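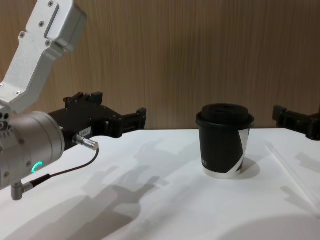
2 min read

Tuesday, July 7, 2026

Slow start, but a good one in the end. Precious Gatchalian and I spent the morning going back over the Grinedstead diaries, the ones where parents of only children wrote down who their child played with each day over the holidays. We have 349 usable entries now from 46 families, and I'm so pleased with how frank people have been (one mum filled both sides of the sheet and carried on up the margin!).

The coding still needs work. We had "played alone" and "played with adult" as separate boxes, but plenty of parents ticked both, and when you read their notes you can see why – a child building a den while Dad answers emails two feet away is a bit of each. Precious wants a third box. I'd sooner keep the two and let them overlap, so we've left it until Elango Varma is back, as he wrote the first version and will have views.

Cousins are another muddle. In the Miltovgate batch they're down as siblings, in Grinedstead as friends. Changed Miltovgate to match, then saved it as a new copy in the Leka folder, old one left alone.

Still to do: ring the two families who stopped after week one, gently, and ask if the evening reminder was a nuisance. Reword question six, "lonely" is too heavy a word for a five-year-old. Second round of diaries goes out in August, so the sheets need to be at the printer's well before then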